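A morning at the Skudgate open day

I'd been meaning to get out to Skudgate for ages, and in July 2026 I finally talked Tracey Gosling into driving. It's a big tin shed behind the Vinard feed store where a crew sorts donated household goods and sends them off again to families who are setting up from scratch. Parking was on the grass and a bit of a bog, so wear boots if you go!

Bimla Bhatt took our group through. She started us at the receiving door, then the book shelves (I got stuck there, sorry Bimla), then a long run of kitchen gear that Tracey had to be steered away from. They get through 2,000 items in a busy month, and January is the worst for it, when everyone's cleaning up after Christmas.

My favourite part was the kids' and linen corner. I'm hopeless at folding, and Rajkumari Pal showed me how she does a blanket in thirds and then thirds again so the print ends up on top. Mine looked like a pudding. She was very kind about it. There's a lot of colour in that corner, all cartoon faces and flowers, and small boxed things get sorted right in amongst the soft stuff, which I'd have thought was asking for trouble, but she says it goes quicker.

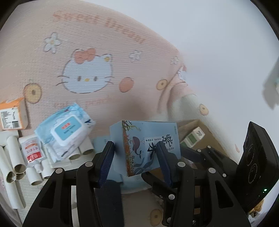 Hello Kitty on pink, and a pale blue carton with a whale on the front.

I loved that whale. There's something like seaweed and coral on there too, and big black Chinese characters.

Tea was out the back, gold coin donation, and the lemon slice had gone by 11. The raffle was won by ticket 519. I had 518, and I'm still cranky.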